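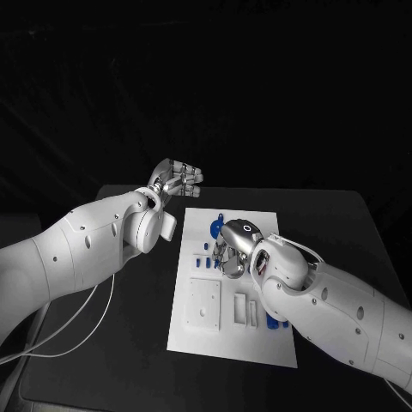
Bench 2, white and blue parts, apparently printed, on the sheet. Right hand down by the round blue part, left hand raised.

10/01/2026
Bench 2, two-arm cell. Working rules, second pass.

Purpose of today: go through the bench rules from August line by line against the setup as it stands, mark which ones hold, rewrite the ones that don't. The old list was written for the single-arm Valtham cell and copied over when Detitgate moved to two arms. Several lines make no sense with a second arm in reach of the same parts.

Numbering below follows the August list so the log entries still match.

R1. Work surface. Dark matte table, white sheet, black curtain behind. Keep. Nothing goes on the table outside the sheet except the arms' own cabling. Tools, cups, calipers, phones go on the side cart. The August text said "keep area tidy", which can't be checked. New text: "Before enabling either arm, table holds sheet, parts and cabling only."

R2. Sheet placement. Old rule asked for the sheet square to the table edge. Dropped. Part positions are taken per run and a small rotation of the sheet has no effect on them. What matters is that the sheet doesn't slide under a downward hand. New text: "Sheet flat, no lifted corners. Press test by hand at all four corners before enable." Rotation is free.

R3. White parts on white sheet. Open item. The flat plate with the center hole, the open frame and the narrow bar are all white and they read mostly by edge and shading. The blue pegs and the round blue part are no trouble. Three options:
- gray sheet
- print the plate, frame and bar in blue
- leave as is and add a manual check of the white parts before each run
Going with the manual check for now. The gray sheet would be close to the table color and we lose the sheet boundary, which R2 and R7 both depend on. Reprinting in blue is the cleanest fix but the Clodico part set is frozen until the 14-part acceptance run is signed off. Revisit after that.

R4. One hand down at a time. Keep, and make it the first rule on the printed card. When one hand is working at the parts, the other holds above the table, fingers curled, clear of the sheet surface. The raised hand is not to be used as a parking spot for a part. If it is holding something, it is not idle, and the step is a two-hand step and needs its own entry in the plan.
Clearance between raised hand and lowered hand: the August list has no number. Not going to invent one here. Russo has the envelope drawings, take it from those and write it on the card in pencil until confirmed.

R5. Cable check. Each arm carries a thin white cable. On the left it loops down onto the table, on the right it is routed along the top of the forearm and over the wrist housing. Different routing, so the check is different per side. New text:
Left: loop lies on the table clear of the sheet. Move wrist through full roll by jog, slow, watch the loop.
Right: cable seated along forearm, slack over wrist enough for full roll, no contact with fingers.
A cable that touches the sheet at any point of the jog is a stop. Reroute, repeat the jog from the start. No tape on the forearm shells. Tape residue gets into the panel seams and the screw holes and then someone has to clean it out with a pick.

R6. Hand status ring. The ring light on the back of the hand is to be visible to the operator before a reach in. Old wording was "check status light". Too loose, and people were reading it from wherever they stood. The ring is a convenience indication. It is not a safe state. A reach in needs the enable switch off and the key out, ring or no ring. Wrote this twice on the card on purpose.

R7. Reach-in procedure. Rewritten in full:
1. Stop at end of current step. Do not stop mid-grasp unless there is a reason to.
2. Both hands raised, arms retracted to sheet edge or further.
3. Enable off. Key out. Key in pocket.
4. Reach in from the near side only. Not between the arms.
5. Correct the part. One correction, then look again.
6. Hands and sleeves out past the table edge.
7. Key in, enable on, re-run the part check before the next step.
The August version had steps 3 and 4 reversed. That is a plain error in the document and I have struck it on the wall copy too.

R8. Small pegs. They get knocked over if a neighbor is picked carelessly. Order of picking is pegs first, then the block next to them, then the round part. A knocked peg is a logged event even if it is recovered by the hand. Two knocked pegs in one run ends the run.

R9. Forearm and wrist openings. On the right arm a reddish internal component can be seen through the wrist opening. Nothing goes in that opening, and no compressed air either. Wipe the outside shell with a dry cloth. Added the same line for the left for symmetry.

So 9 rules, of which R1, R2, R5, R6 and R7 have new text, R4 moves to the top of the card, R3 stays open.

Logging
Cycle counter at start of session 2,370. At end 2,659. The counter increments on every commanded grasp including jog tests, so the difference is not parts handled, and it should stop being quoted that way in the weekly sheet. Proposed: note counter at start and end, and note separately the number of plan steps completed. Two columns. The sheet template needs changing, which is on me.

Also for the log: write "left" and "right" as seen from the head, never as seen by a person facing the bench. We have entries from August where the same arm is called both. I can't sort them out now and have marked those pages as unreliable for anything side-specific.

Still to do
- R4 clearance figure from Russo drawings
- Print new card, one for the bench, one for the cart. Take down the Valtham card
- R3 decision after acceptance run
- Check whether Detitgate want R7 as a signed procedure or a bench card. If signed, it needs a revision number, and so far none of this has one
- Ask Clodico for the print tolerance on the peg diameter, current value in the folder has no units

Wall copy is marked up in red as of this afternoon. Until the new card is printed, the wall copy is the valid one.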